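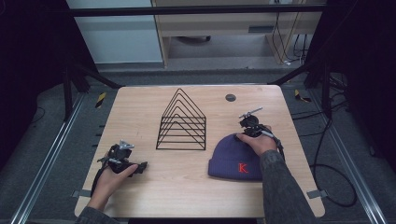 Spring report on the letter-writing scheme, covering the period up to the end of May. We promised you a pairing service for people in Marstead who would like to write and receive proper letters, on paper, with a stamp. We now have one, and it is busier than our stationery cupboard was built for. Letters are sorted by the month they need answering in, and a black wire organiser like the one on the table, with its peaked dividers, does the job better than the software we trialled in the winter. The software was called Plerkum. It sent everybody a reminder at four in the morning and then asked how we had found the experience.

Numbers first, as I know you turn to those. We have 144 people on the books, all matched. Your grant was £2,000 for postage and paper, and we had told you to expect 2,000 letters by the end of the year. A pound a letter looked very handsome on the form. It looks less so at the Post Office counter, where Severino Barrios has become well enough known that people let him go last. We have moved everyone in the scheme to second class and have asked them to write smaller. Some have taken this as a challenge and one has taken it as an insult.

Matching

We began by pairing people on shared interests, as set out in the application. This lasted four weeks. Two keen anglers were paired and fell out over bait by the third letter. Two widowers who both put down "reading" found that one meant military history and the other meant the racing pages. We now ask a single question, which is what you would want to hear about from a stranger, and match on that. The answers are much odder and the letters are a lot longer. Popular choices include other people's holidays, what they had for tea, and disputes with neighbours (hedges especially).

The Mạc link

You asked us to keep you informed about the overseas strand. Guadalupe Esquivel has looked after this from the start, and thanks to her we have regular post going to and from the Mạc family's language school, where the older pupils wanted to practise English on someone other than a textbook. They write beautifully. Our side has been asked to explain the phrase "not too bad", with examples, and has so far offered three explanations that contradict each other. Post takes anything from nine days to a month, and replies often cross, so several conversations are running out of order. Guadalupe has suggested people number their letters. A few do. One gentleman numbers his from the top of the drawer downwards, and we have stopped asking.
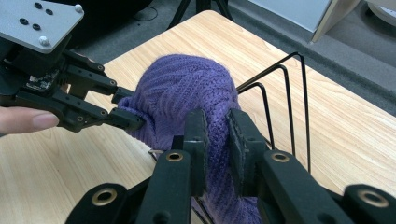 Overseas postage is the line in the budget that worries me. We put down a figure based on last year's prices and a thin envelope. What goes out is a fat envelope with a pressed flower, a bus timetable and, in one case, a tea bag for each member of the household. I would like to move a little from the printing line to cover it. The leaflets turned out to be unnecessary, as most people joined after being told to by a sister.

Things that have not gone well

The drop-in writing afternoon at the Prutent building was meant to bring in younger people. It brought in the same people as before, plus biscuits. We shall try again in the early evening with the heating on.

We have lost four letters that we know of. Three were found inside other letters. The fourth was a reply to a reply and both parties now believe the other owes them one, a position neither will give up. I have written to each of them separately and received no answer.

Handwriting remains a difficulty. We offer large-print lined paper to anyone who wants it, and Severino will type up a letter on request, though he has a habit of correcting the grammar and we have had a complaint.

What we plan next

A second round of matching in the autumn, with space for those on the waiting list. A box of spare stamps to be kept somewhere other than my handbag. A small display of letters at the library, with the writers' permission, which has been given in every case but one (hedges).

Receipts are attached in date order, apart from the one that got wet.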